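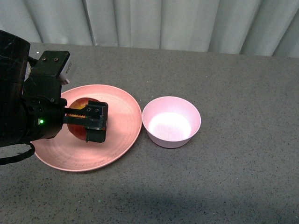

Progress report: the Lerkia recordings
Submitted by Ailbhe Gilmartin, bandleader and, by default, bookkeeper
For the Skollberg Fund, second installment

Where we are

Four of the nine pieces are finished, by which I mean that every member of the quartet has stopped asking to replay their part. Three more are tracked and waiting on overdubs. The remaining two exist as charts, and one of those charts has a coffee ring where the bridge should be.

In the application I said we would be mixing by March. We will be mixing in March, so I would ask the panel to read that sentence generously.

The sessions

We moved out of the first studio after two days. The room was lovely, and it shared a wall with a dance school whose tap class met at the same hour as our ballads. The engineer said it would gate out. It did not gate out. There is a version of "Low Ferry" with what sounds like a second drummer of real conviction, and the bass player still wants it as a bonus track.

Since then we have been at Fuentealba, which costs more per day and is quiet. It has an upright piano that holds its tuning and a grand that doesn't, so the album has become an upright album. I rewrote the voicings in "Harbor Clerk" and "Small Change" to suit it, thinning out the left hand and moving the horn line up a third. Both are better for it. I would like to claim this was the plan.

Tracking has been live in one room wherever we could manage it. The horn goes in the corridor with the door open four inches, a figure reached by trial and a lot of walking back and forth. Most takes are complete performances. The exception is "Kolix," the long one in seven, where we joined the front of take two to the back of take six and have agreed not to tell the drummer where.

The suite

Your letter asked for more detail on the commissioned piece. It takes its source from a dance tune in a manuscript book dated 1649, which I was allowed to look at for an afternoon with clean hands and a pencil. The tune is sixteen bars long and the copyist seems to have lost interest at bar fourteen. I have supplied an ending. The first movement states the melody plainly on the horn, the second takes the bass line and slows it until it starts to sound like a blues, and the third lets the rhythm section do what it has been wanting to do since the first.

Movements one and two are recorded. Movement three has been rehearsed twice, once well.

Money

Studio hire is over budget by $340, all of it from the change of studio. I have covered this by dropping the printed poster and by arranging the strings for three players where I had written for five. The second viola was told on Monday and took it like someone who had another gig that week.

Players have been paid for every session to date, at the rate in the agreement. Piano tuning came in under the line for it, as we stopped tuning the grand. Receipts are in the folder, in date order apart from the parking ones, which have faded to a uniform gray and will need to be taken on trust.

I am not asking for more money. I am asking to move what is left in the poster line over to mixing, and I'd be grateful for a yes or no before we book the dates.

Audience work

The open rehearsal drew a good crowd, including a man who had come for a different event and stayed through both sets. We played the first two movements and took questions. Most were about the seven-beat tune and whether we were counting. The drummer said no. The bass player said yes, for both of them.

The school workshop has slipped to next term at the school's request, after their hall was needed for exams. We will bring the short version of the suite and a box of shakers, and I will be bringing earplugs – I did this last time without them.

What comes next

Overdubs on the three tracked pieces, two days.
Movement three, one day, with a spare held in case of another once-well.
Repair the bridge chart from memory, then record it.
Rough mixes to you for listening before we settle the running order.

The title is still undecided. The working one is "Upright," and there have been objections from the horn.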